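Rekach hand-held gripper: what we liked, what we'd change
Speaker notes, 30/07/2018
Keir Sutherland

We use cookies to improve your experience. By continuing to browse you accept our cookie policy. OK

(Start with the kit on the table. Let people pass it down the rows while I talk.)

So, the Rekach. You hold it, you squeeze, the fingers close. I've had one for 27 days and I'm still finding excuses to pick it up! Malsha Abeysekara had the second unit and most of the good ideas tonight are hers.

Setup first. Out of the box and picking things up in nine minutes, and I read the manual (well, most of it). Compare with the Clendent kit from last October, which ate a whole afternoon.

Then go to laundry. Soft things are where I expected trouble: they fold, they bunch, they slide off. Leave the slide up for a bit.

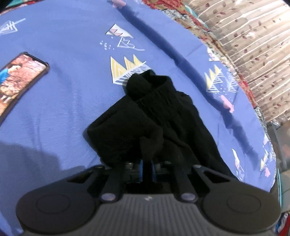
Two fingers, one small black knit item, on the bedspread.

Point out how the fingers angle in. I love this part of the design. You come in low and pinch a fold, and you don't need to be very exact about it. Mi-kyung Min asked about thin fabric at the run-through: silk scarves are hard, say so.

Numbers: nearly 2000 grasps between the two units, same finger pads all the way through. Mine look fine. Malsha's left one is getting shiny.

Gripes, keep it short. It's heavy after an hour. The case latch is fiddly. I'd like softer pads as an option, and Si-woo Bae at Rekach tells me they're looking at it.

Questions, then hand over to Chae-won for the Trerkix arm.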